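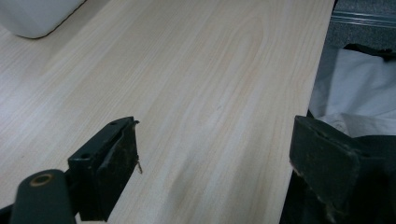
Wastach Shared Workshop
Evening course: Building a Hand-Held Gripper
Handout 4: Finger pads, bushings and the opening test

Bring your half-built Kotum frame, both fingers, and the bag of hardware from last time. The printed parts should be cleaned up before you come. If your finger arms still have support material inside the pivot hole, get it out with a round file and not a drill. The drill grabs and the hole goes oval.

1. Where we left off

By the end of handout 3 you should have two fingers that swing on their pivots and a trigger that pulls both of them. It is fine if one side moves a little before the other. We fix that tonight with the linkage screws.

2. Pivot bushings

Each arm takes a flanged bushing. Press it in with the small vise, using a scrap of wood on the flange side. Do not hammer it. When it is seated, the flange sits flat on the plastic all the way around. Put one drop of light oil on the pin and swing the finger by hand. It should fall closed under its own weight when you hold the frame sideways.

If the bushing spins in the plastic, take it out, rough up the outside with sandpaper and set it with a thin ring of epoxy. Leave it overnight.

3. Jaw blocks

The jaw block fastens to the arm with two screws from the top. Start both before tightening either one. These go into plastic, so stop when the head touches bottom. A stripped hole means a new print, and the block takes longer than the arm.

4. Pads

Pads are a wear part. The edges go first, usually along the top, where the pad meets the table or the rim of whatever you are picking up. Once an edge lifts, it catches on things and peels further. Loose threads at the edge should be trimmed with scissors -- pulling on them opens up the rest.

To replace a pad:

Peel the old one from a corner, slowly.
Scrape off the glue with a plastic card.
Wipe the block with alcohol and let it dry.
Cut the new pad 2 mm short of the block on every side.
Press it on and clamp it for 30 minutes.

Replace both sides together. One new pad and one old pad will pull a small part sideways as the jaw closes.

5. Opening test

Hold the tool over a clear stretch of table, jaws pointing away from you, and let the trigger all the way out. The Istura linkage gives 68 mm between pads at full opening. Measure at the pad faces with calipers and write it down. If you are short, the stop screw is in too far. Back it out half a turn and measure again.

Then close the jaws on a strip of paper. The paper should hold evenly from top to bottom. If it slips out at the top, the blocks are leaning, and you will need a shim behind the lower screw.

6. Before next time

Open and close the gripper until the motion feels the same every time, then check the screws in section 3 again. Read the wiring pages in the Andreadis notes, up to the part on strain relief. We start on the encoder at 7 p.m. and the soldering stations have to be shared, so have your wires cut to length.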